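The Clear-Up

Kodinier wanted the table done by the time the Van Loon people came up in the lift. Clear it, wipe it, put it all back. A child could do it, said my boss, who has two and ought to know better.

I was on the late shift with the arm. Just me and it and the kettle. The room had been set up as somebody's home, or what somebody in purchasing thought a home was. Bowls. A basket of veg. Flowers stuck on the wall in case it got lonely.

Job list on my screen, 148 lines. Pick up cup. Put down cup. Fold cloth, which I skipped. You always skip the cloth. Last January it spent a whole night on one tea towel and what it made in the end was a sort of nest.

Line one was the jar.

I'd bought the contents myself, at the shop under the office, and eaten most of them out of spite during the Kastance trial. So it was my jar in a way. Clear plastic, beige lid, a bit of cloud left at the bottom. Nothing on the table was easier to hold. Upright. Lid on. Wouldn't smash.

The fingers came in, one each side. Stopped. Backed off. Came in again.

"Go on," I said.

I talk to it. We all do, although the woman who trained me said don't, you'll start forgiving it.

It closed on the jar. Lovely. I'll say that for it, when it has got hold of something it has really got hold of it. Then it stayed there. I watched the little bar on the screen that means it is working something out. My tea went cold. I thought about my mum, who'd be in bed by now with the radio on and her hands done up in the heated mitts, because they hurt worse at night.

It was her I'd told first when I got the job. She'd said will it do lids. I said Mum, it'll do everything. Lids, bins, the bath. You'll have one by the time you're eighty. She wrote that down on the calander, she really did, on the back page where the notes go. ROBOT, with a question mark.

She's eighty-one.

The bar filled up. The wrist turned, a tiny bit, and the whole jar turned with it, lid and all, round and back, round and back. Like someone thinking about a drink. It was sure it had opened it. Green tick on my screen. Line one complete.

I cleared the tick and ran it again. Same thing. Again. By midnight I had seven green ticks and one shut jar.

You need two hands, is the trouble. One to hold and one to twist. Kodinier had ordered the second arm from Illham in the autumn and it was sitting in a crate downstairs waiting for a bracket. Could've told the Van Loon lot that. We weren't going to. We were going to show them the cup.

I rang home. Knew I shouldn't, at that hour.

She picked up straight away. "Is it the robot?"

"It's stuck on a jar."

"What sort?"

"Screw lid."

"Has it tried running it under the hot tap?"

I said it hadn't got a tap. She said well a tea towel then, for the grip. I said we don't talk about tea towels. She laughed so much she had to put the phone down on the bed, and I could hear the radio going, somebody playing the cello very slowly, and her getting her breath.

"How do you do yours?" I asked when she came back.

"I don't, love. I wait till you come Sunday." Then she said, "Don't be hard on it."

I've no idea why that did me in but it did. All those lids. I'd walk in with my coat on and there'd be jam, pickle, the coffee, lined up by the bread bin, and I thought she was just being handy. Getting me to earn my dinner. I never once asked what she had on her toast in the week.

I stayed on after. Changed line one. Took out open and put in hold, hold steady, do not turn. Ran it. In came the fingers, a stop, a second go, shut. The bar didn't think for long at all this time.

Then I went round the desk and leaned over the table and undid the lid myself. One hand. It came off like nothing, with that thing gripping the bottom like a vice — didn't wobble, didn't slip. I put it back on. Did it with my left. Did it with two fingers and my thumb held out of the way, and then with my hand curled up how hers goes.

Still came.

The Van Loon people got their cup at nine. They clapped. One of them asked could it cook and my boss said 100 per cent, in time. I was in the lift by then going down to look at crates, and to see about a clamp, just a clamp, a thing with two sides and a soft edge to go by a bread bin.

I did write it up for them. Line one, jar: holds. Does not open. Leave in.

She's rubbed out the question mark, by the way. I looked. She's put LIDS ONLY and underlined it twise.

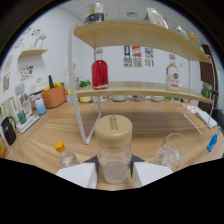 Page last changed: 5/29/24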